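Griderer Festival Crew Shelter, 6 m

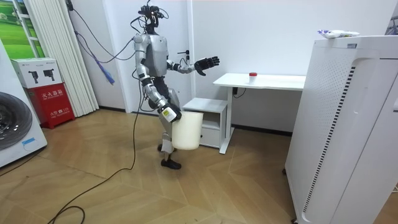
Supplied for hire and sale by Wernora

The Griderer is a free-standing canvas shelter for outdoor music and arts festivals. It is used mainly for workshop areas, quiet spaces, crew catering and small acoustic stages. It stands on a square base, 6 m by 6 m, and has one centre pole and four corner poles. No guy line runs across the entrance side, so that side can be left fully open to the public.

The current version replaces the earlier model with the sewn-in groundsheet. The two roofs are not interchangeable. Customers who own the older roof should quote the code on the hem label when ordering spares.

Roof and walls

The roof is a cotton and polyester canvas, treated against water, mildew and fire. A copy of the flame test certificate is packed with each roof and should be kept on site, as most licensing officers will ask for it. Walls are sold separately, in plain, window or door pattern, and toggle to the roof edge. Each wall has a mud flap at the foot.

New canvas should be wetted and dried once before first use. Some seepage at the seams is normal until this has been done. Detergent must not be used on the roof at any time; it strips the proofing.

Frame

Poles are galvanised steel in two sections, joined by a sprung button. The centre pole has a rubber foot and a spiked head. On hard standing, use the base plates (order code GP) and ballast in place of pegs.

Wind and anchoring

The shelter may be left open to the public in gusts up to 35 mph when pegged on firm turf with every anchor point in use. Above that figure it should be cleared, and the walls taken off or laced shut according to the site wind plan. The limit applies to the roof with or without walls. It does not apply to ballasted set-ups, for which a separate sheet is supplied.

Pegs on sandy or recently ploughed ground should be doubled. Check line tension morning and evening, and again after rain.

Lighting and sound

Five hanging points are fitted under the roof, one at the centre and one near each corner. Each is rated at 10 kg. This is enough for festoon, a small LED fixture or a fabric decoration. Speakers should stand on the ground or on their own stands – they must not be hung from the frame.

Hire terms

Minimum hire is one festival, counted from the first build day to the last day of the strike. Bookings for August should be made before the end of spring. Delivery is from the Midunville depot and includes unloading to the nearest point with a firm track. Erection is not included unless ordered. Sites with a gate curfew should tell us the latest arrival time, as loads normally leave the depot at 5 am.

Canvas returned wet is accepted, but must be declared on the return slip. Undeclared wet canvas is charged at the drying rate plus any mildew treatment.

Spares and repairs

Repairs to Griderer canvas are carried out by the Đorđević sail loft, to which roofs can be sent direct. Toggles, pegs, buttons and pole feet are held in stock at Midunville.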